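Dahlias after the flowers: notes for the Vekthorpe evening, 1st October

Slides on the stick and on the laptop. Tubers in the crate, labels facing out. Put the two cut blooms in water before people come in, they flop under the lights.

Opening

Hello and thanks for having me back! Start with the question I get asked more than any other in October: do I have to dig them up? Let people shout out their answers. There will be a row. Good. Say that I'll come down on one side of it by the end, but first I want to talk about the flower itself, and I make no apology for that, as I could talk about the flower until the hall gets locked.

My own plot: 35 varieties this year, which is four more than I promised at home. Most are decoratives and balls, a few cactus types, one enormous thing from Troltau that fell over in August and again in September and was still trying to bloom when I left the house.

What you're looking at when you look at a dahlia

Hold up the first cut bloom. Walk along the front row with it if there's room.

A dahlia is a daisy relation, so the "flower" is a whole crowd of little flowers packed on one head. What we call petals are the ray florets, one floret each. In a single dahlia you get one ring of them and an open yellow middle. In a fully double one the rays have taken over the lot and you can't see a middle until the bloom is old and starts to go over.

Pull the bloom apart here. Do it slowly, it always gets a gasp. Lay the florets out in order, outside ones first. They get smaller and more curled as you go in, and the last few are little green-tipped scoops. Pass them round on the saucer.

The thing to get across is that they sit in spirals. Your eye turns them into rings, but trace them with a pencil tip and you go round and round and inwards. Sunflowers and pine cones do it too. Keep this short, last time I went off on pine cones and lost ten minutes.

Then: people have been drawing this shape for ever. Embroidery, carved ceilings, tin lids, plates. When you want to say "flower" in a circle, overlapping petals in rings is what your hand does. Next slide is the plate, with a brown-orange rim and the petals filling the white. I don't claim it's a dahlia! It might be no flower in particular. But have a look at how the petals lap over each other and then look at the bloom in the vase.

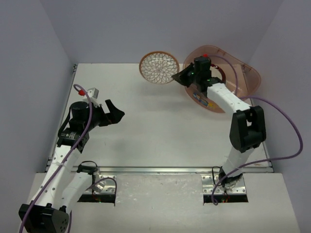
Someone at the Song meeting put a hand up at this point and said that rings were all very well, but a judge would mark a dahlia down if you could see them, and wasn't a good ball dahlia supposed to look like honeycomb? Fair point, and worth repeating to tonight's lot. On a ball or a pompon the florets are rolled into tubes and what you want is that tight, even, all-over pattern right back to the stem. A gap shows up badly. On a decorative the florets lie flatter and you do read them as layers.

Types, quickly

Don't list all of them. Handout has the list. Talk about the ones people will see at the garden centre:

Singles and collerettes. Bees love them. Collerettes have that extra frill of short petals round the middle, like a ruff. If you've only got room for one dahlia and you like insects, have a collerette.

Decoratives. The big blowsy ones. "Dinner plate" is a seller's word and covers anything large, so read the label for the real size and the height.

Balls and pompons. Best for cutting by a mile. They last in the vase and they don't drop bits on the tablecloth.

Cactus and semi-cactus. Spiky. Earwigs adore them. So do I.

Ratia. Show the slide of the row. Dusky apricot, medium ball, stems like broom handles. I cut 169 blooms off six plants between July and last week (yes, I kept a tally on the shed door, the only year I've managed it) and they'd have given more if I'd fed them properly in August. If the raffle goes the way I hope, somebody is taking a Ratia tuber home.

Seedlings

Ask who has ever saved dahlia seed. Usually two or three hands, often shy ones.

You never get the parent back. Dahlias carry eight sets of chromosomes where most plants get by on two, so every seed is a proper shuffle of the pack. Sow ten seeds from Ratia and you'll get ten strangers, mostly single, mostly open-centred, possibly one you'd cross the garden to look at.

The nursery at Troltau sowed 4,000 seeds the spring I visited. They kept eleven plants. By the following autumn they were down to two, and one of those rotted in store. I find this thrilling and my neighbour finds it the saddest thing he's ever heard. But at home you've got no need to be that strict. Sow a tray in April, plant the lot out, enjoy the lot. If one makes you happy, keep the tuber and call it whatever you want.

Slide of my best seedling. Admit that it has a weak neck. Somebody will spot it anyway.

So, do you dig them up?

Crate on the table now. Gloves on, it's dusty.

Show the clump. Point out the old stem, the crown, the neck, the tuber. The eyes are on the crown, right up where the tuber joins the stem. A fat tuber with a snapped neck and no bit of crown will sit there all summer looking healthy and never make a shoot. I've done it. Most of the people in this room will have done it.

My answer: on heavy wet soil, lift. On light soil that drains, in a sheltered spot, leave them and pile on the mulch, a good deep heap of it, deeper than feels reasonable. Wet kills more dahlias than cold does. Vekthorpe is clay at the bottom of the hill and sand at the top, so two people in the same row of chairs can both be right. Say this with a straight face and wait.

If you're lifting:

Wait for the first frost to blacken the leaves, then give them a week or so. No harm in going earlier if you need the bed for tulips.

Label before you cut the top off. Tie it to the stem stump. I lost every name on one side of the plot by being clever and doing it afterwards.

Cut down to a hand's height. Fork in wide, much wider than you think, and go round lifting a little at a time. Never pull on the stem.

Shake off the loose soil. Washing is up to you. I wash mine because I split in autumn and want to see the eyes. If you split in spring, leave the soil on and let it dry and crumble away.

Upside down for a few days so the hollow stem drains.

Then into something that holds a bit of moisture without being damp. I use old compost, nearly dry. Vermiculite is lovely if you've the money. Newspaper works in a cool garage and fails in a warm one, they shrivel to walnuts.

Frost-free, dark, look at them once a month. Anything soft goes out. Anything wrinkled gets a splash of water.

Demonstrate the split on the spare clump. Knife is in the blue tin. Ask for a volunteer to find the eyes, it's much more fun than me squinting at it. They're hard to see in October and easy in March, so if they can't find any, tell them so and don't let them feel daft.

Pots

Only if there's time. Leave them in the pot, cut them down, tip the pot on its side in the shed, forget about it till April. Easiest dahlias you'll ever keep.

Questions I should be ready for

Slugs. Start them in pots and plant out when they're as tall as a wine bottle.

Earwigs. Upturned flowerpot stuffed with straw on a cane, empty it somewhere else in the morning.

Why did mine only make leaves? Too much nitrogen or too much shade. Ask what they fed it.

Is it worth exhibiting? Yes, do it, it's a hoot. The Song show had 3,000 blooms on the benches this year and the novice class still had room on the table.

Can you eat them? You can. Tubers taste of something between a radish and a damp potato. Depends very much on the variety. Don't eat shop-bought ones that may have been treated.

Draw the raffle before tea. Tubers for sale in paper bags by the door, cash in the tin please. Take the saucer back to the kitchen.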